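Kiltotano Household Chore Program
Progress report to the funder, second reporting period
Work package 2: Tidying and put-away tasks
Prepared by the Illen project office

1. Status

Work package 2 is on schedule for tabletop tasks and behind schedule for tasks that involve cupboards and drawers. Spending is within the approved budget. One milestone has been met in full, one in part, and one has been moved to the next period with the agreement of the program office.

The question put to us in the grant letter was whether a general-purpose arm can take over a useful share of the small put-away work found in homes and shops: returning loose goods to their containers, clearing a counter, filling a shelf. At the close of this period our answer is still "in part, under supervision." The arm handles firm, regular objects well. It handles thin-walled packaging poorly, and most household goods come in thin-walled packaging.

2. Work completed

2.1 Data collection

The period target was 2768 accepted demonstrations across the tidying tasks. The target was met in February. Demonstrations were accepted only if all camera views were present for the full length of the recording and the task ended in the state written on the task card. Rejected recordings are kept on the Illen server but are not used for training.

Collection was divided between the kitchen bench at Illen and the stockroom counter at Grasso. The two sites use the same arm and the same gripper fingers. Lighting and counter finish differ, and this was intended.

2.2 Training and evaluation

The current policy, internal name Kiltatden, was trained on the accepted set and evaluated on both sites. Evaluation was carried out by operators who had not recorded the demonstrations for that task. Each trial was scored as completed, completed with help, or failed. Help means any contact by the operator with the objects or any use of the pause control. A trial in which an object is damaged is scored as failed, even if the object ends up in the right place.

The damage rule was added at the start of this period. Under the earlier rule a crushed carton on the correct shelf counted as a completion, and the completion rates in our first report should be read with that in mind.

2.3 Results by object type

Balls, blocks, cans and mugs. Grasps are reliable from above. Round objects still roll when the first contact is off center, and the policy recovers by following the object and trying again. This costs time but seldom costs the trial. Objects at the far edge of the counter are approached more slowly than needed.

Cloth items. Single towels are picked up without difficulty. Folding is outside the scope of this work package.

Thin plastic tubes, bottles and tubs. This is the weak group. The gripper closes to a commanded position and not to a measured force, and the position learned from firm objects is too tight for a hollow plastic wall. Once the wall creases, the outline seen by the cameras no longer matches the training examples, and later grasps get worse. A tube with a bent body is also harder to stand up and harder to fill.

Cartons. Results fall between the two groups above. Full cartons behave like firm objects. Empty ones behave like thin plastic.

3. The ball and tube task

The ball and tube task is reported separately at the request of the program office. The task card calls for tennis balls lying loose on a counter to be put back in their tube. It is a small job, but it combines three skills that appear in many chores: picking up a round object, keeping a light container upright, and releasing an object into an opening only slightly wider than the object itself.

The parts of the task do not perform equally. Picking up a ball is close to solved on the gray counter. Aligning the ball over the mouth of the tube is workable when the tube is standing. Raising a tube that lies on its side is the step with the most failures, and most of the damage to tubes occurs there. The preferred approach is a light grip near the rim followed by a slow rotation. Demonstrations that grip the body halfway along are now rejected at review.

A single-arm setup makes the job harder than it is for a person, who would hold the tube in one hand. We considered a weighted stand for the tube and decided against it. A household would not have one, and a result obtained with a stand would not answer the question in the grant letter.

4. Equipment

The arm ran without major faults. One wrist camera cable was replaced at Grasso after intermittent loss of signal. Finger pads are wearing faster than expected – the replacement interval has been shortened and the spares line in the budget has been adjusted to match. Damaged containers are taken out of use for evaluation but may be kept on the bench for grasp practice.

5. Risks and issues

Grip force. Without force sensing at the fingers, we do not expect the thin plastic group to reach the level of the firm group. A current-based estimate from the gripper motor is being tested as a low-cost substitute. Early readings are noisy at slow closing speeds.

Speed. A trained operator working by hand finishes every task card in this work package faster than the arm does. Speed is not a milestone in this phase, but it will decide whether a shop would use the system at all.

Supervision. One operator per arm is still required. No saving in labor can be claimed at this stage.

6. Plan for the next period

Collect further tidying demonstrations to bring the accepted total to 3920, with priority given to light containers. Fit the motor-current grip estimate at both sites. Repeat the evaluation on the same task cards, with the damage rule unchanged. Run a block of 101 supervised trials of the ball and tube task at Grasso, with operators from the stockroom staff. Begin the deferred drawer milestone once the lower camera mount has been approved.

No change to the total budget is requested.

7. Views of the work
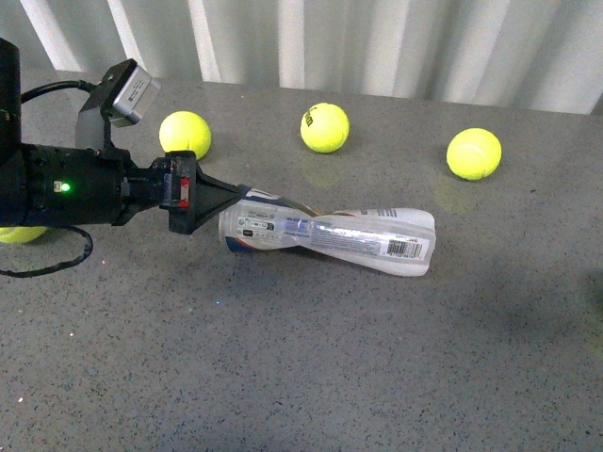
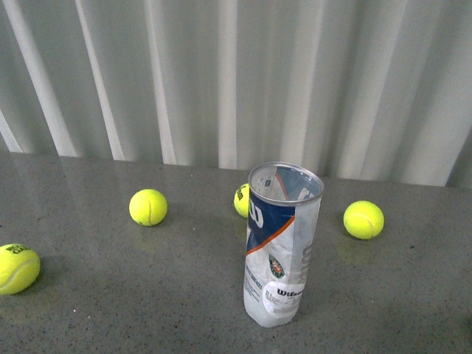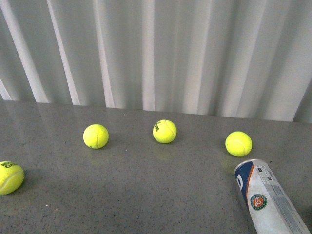
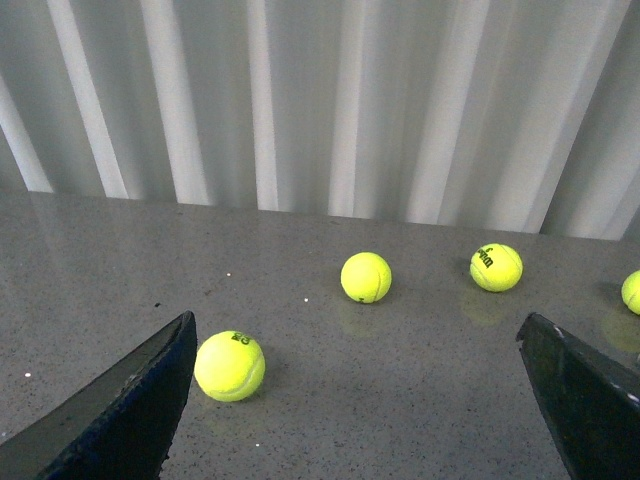 Work package 2, ball and tube task: tennis balls on the speckled gray counter, with the pale curtain behind.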